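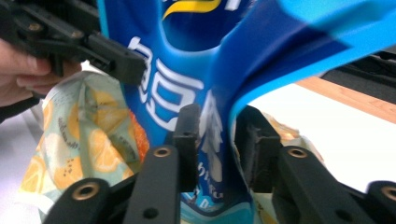 Posted by Bent Laxdal in Diary, August -- 11:40 pm

I have spent an entire evening on snacks. Not eating them (well, four or five), just getting them out of the bags they came in and into the drawer, which is a much bigger job than it sounds when your cousin-in-law ships you a box the size of a carry-on.

So the box showed up this morning while I was still in my socks. Gergely Orbán had told me he was going to "send a few things" after his trip, and I figured postcards, maybe tea. Nope! Snacks, packed so tight that the flaps had started to bow. The shipping label said 3162 grams and I believe every one of them.

I can't read a word of Chinese, so most of this is guesswork. The blue one is my favorite to look at, that deep royal blue with the yellow swoosh and the big white characters down the middle. I have no idea what's in it. Gergely says he doesn't remember either and that I should open it and report back. Then there's the pale one with lemon slices and kiwi halves all over it, which at least gives me a hint. I'm saying fruit candy. My neighbor looked at it for two seconds and said gum, so we have a bet going, and the loser makes dinner.

The drawer was the real trouble. It's the wide one under the microwave and it had become a home for takeout menus, dead batteries and a Flenudard label maker I bought in a burst of ambition and used on exactly one jar (it says RICE, the jar holds lentils). All that had to come out first. I wiped the bottom with vinegar, let it dry while I called my sister, forgot about it, came back an hour later and had to remember what I was doing.

Then sorting. I tried by color, which looked great and made no sense at all. Tried sweet on the left and salty on the right, but see above about not being able to read anything. In the end I went by how squashable they feel -- the soft puffy bags stand up at the back, the flat ones lie in front, and anything that crunched when I picked it up got the little Tedau basket so I don't crush it reaching for something else. It's a dumb system but I kind of love it?

I did weigh a few on the kitchen scale because by then I was having fun. One package was 195 grams and the one next to it, which looked twice as big, was 200. So much air! I felt cheated on behalf of everyone.

Dinner was toast. I ate it standing up, looking into the drawer like it was an aquarium.

Tomorrow I want to take a few over to the folks at Illel, since they're always feeding me at lunch, and I need to write Gergely a proper thank-you and not just the string of exclamation points I sent from the hallway. Also fix that lentil label. Also find somewhere for the batteries, which are now in the fruit bowl.

Okay, bed. I can hear the dishwasher doing its sad last rinse.

3 comments

mwaipopo_kate: Gum. I'm with your neighbor, sorry!

Gergely: You did NOT need to weigh them. Open the blue one already

pdx_renna: The batteries in the fruit bowl, I feel seen. Mine are in the butter dish.

Contact | © Bent Laxdal, all entries and typos mine | Back to top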